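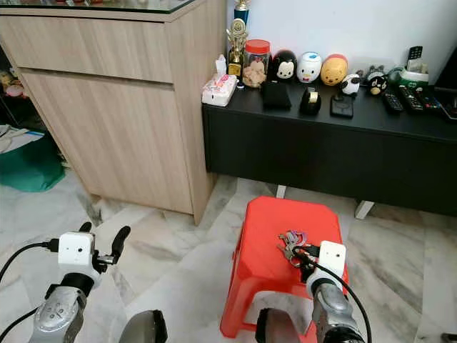

Tidying a living room is a chore with no fixed order, and that was the difficulty with it as a test for our project. We wanted to know whether a two-armed machine could put small household things back where they belong. Cleaning floors was left out, as vacuum robots already do it. Each item was scored separately, and keys were the hardest. A bunch on a ring, like the one on the red stool with the purple key holder, has no single shape, so the fingers may close on one key and leave the rest hanging. Remote controls were easier to grip, but three lying side by side at an angle are hard to tell apart.

Results

We ran 200 attempts in the Kallio flat, 68 of them with keys. The arms were steered by a person for the first part and ran on the trained program after that. The program did well with boxes and badly with anything soft or jointed. It was also slow. Aroha Quinlan timed herself doing the same jobs and finished long before it each time.

Our answer for now is no, at least for a home. A shop counter with fewer kinds of object might suit it better, and the Bidville group will try that next.

Report handed in December 13, 2020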